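# The Slow Boat Was My Idea

I'd like it on record that I was warned. The woman at the ticket window in Ruvora looked at my sneakers, looked at my backpack, and asked if I understood that the boat took two nights. I said yes! I said it with the confidence of someone who had slept nine hours and eaten a cheese pastry the size of a steering wheel.

It was April, the river was high, and I had 2,000 words due on "the lost romance of slow travel," a phrase I'd pitched to my editor myself. So I can't blame her either.

My cabin had a bunk, a hook, and a window that opened as far as my wrist. The guy in the next cabin snored in a steady, almost musical way, and by midnight I'd given up and gone out on deck with a blanket over my head. And okay, it was gorgeous. No lights on either bank, frogs going like mad, the engine thumping along under my feet. A deckhand handed me a glass of tea so sweet it made my teeth hum, then wandered off without a word.
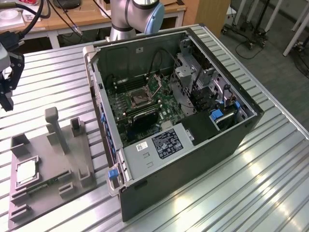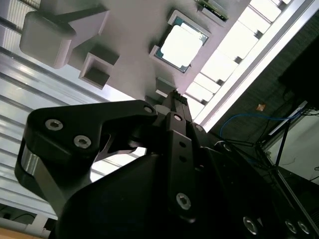
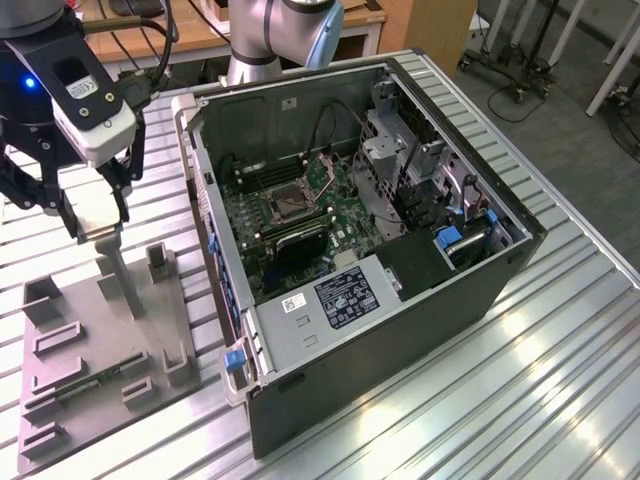 *First and last: the open tower on its side, CPU socket empty. Middle: a processor chip in its fixture plate, with the gripper in front.*

By the second morning I'd stopped checking the time. We tied up at Kaslow around breakfast, which for most of the passengers meant sprinting down the gangplank to a row of women selling smoked fish and boiled potatoes in paper cones. I sprinted too. I came back with 3 cones (one was supposed to be for later, ha) and a jar of pickled garlic I had not meant to buy and am still working through at home.

The stretch after Kaslow is the part I keep telling people about. The river squeezes in between gray cliffs and the boat slows down to walking pace, and everyone who'd been dozing or playing cards drifts up to the rail and goes quiet. Somewhere up behind those cliffs is Mount Nodoser, all 3,693 feet of it, and for maybe five minutes the clouds pulled back and I got a look at the top. I forgot to take a picture. I was holding a potato.

We came into Prokopenko after dark, two hours behind schedule, and I stood on the dock with my legs still swaying. The only place open was a bar with a ping-pong table in it, where I ate dumplings and lost 2 games in a row to a kid who can't have been older than ten. He shook my hand afterward, very seriously, and went home to bed.

If you go, bring earplugs and small bills. Ask for a cabin toward the front, away from the engine. There's a bus that does the same trip in an afternoon, and I took it back, and I slept through the entire thing with my cheek stuck to the window.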